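Mayo
Por Manuela Grasso

La norma interna de Geltard para manipulación de recipientes tenía 22 páginas y un solo apartado sin firmar, el 7.4: «Criterio de parada ante objeto volcado». Irene Drolletti lo había redactado tres veces. En la última versión fijó un umbral de 200 milisegundos entre la detección y la detención del brazo, con registro obligatorio del evento.

El jueves abrió el anexo de ensayos. Constaban 578 ciclos válidos. Revisó la numeración – faltaba el ciclo 22 – y pasó a las vistas de muñeca y de mesa.

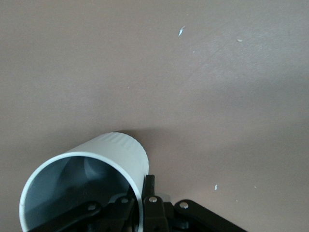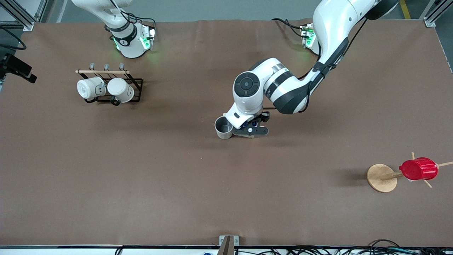
Gualtiero Mancuso objetó que el apartado definía cuándo parar, pero omitía quién autorizaba la reanudación, y que sin ese dato no pensaba firmar. Preguntó además si un vaso tumbado seguía siendo, a efectos de la norma, un vaso.

Drolletti consultó el glosario. La entrada decía «recipiente abierto, en cualquier orientación». Añadió una línea al 7.4, dejó en blanco el nombre del responsable y envió la cuarta versión a las siete y diez.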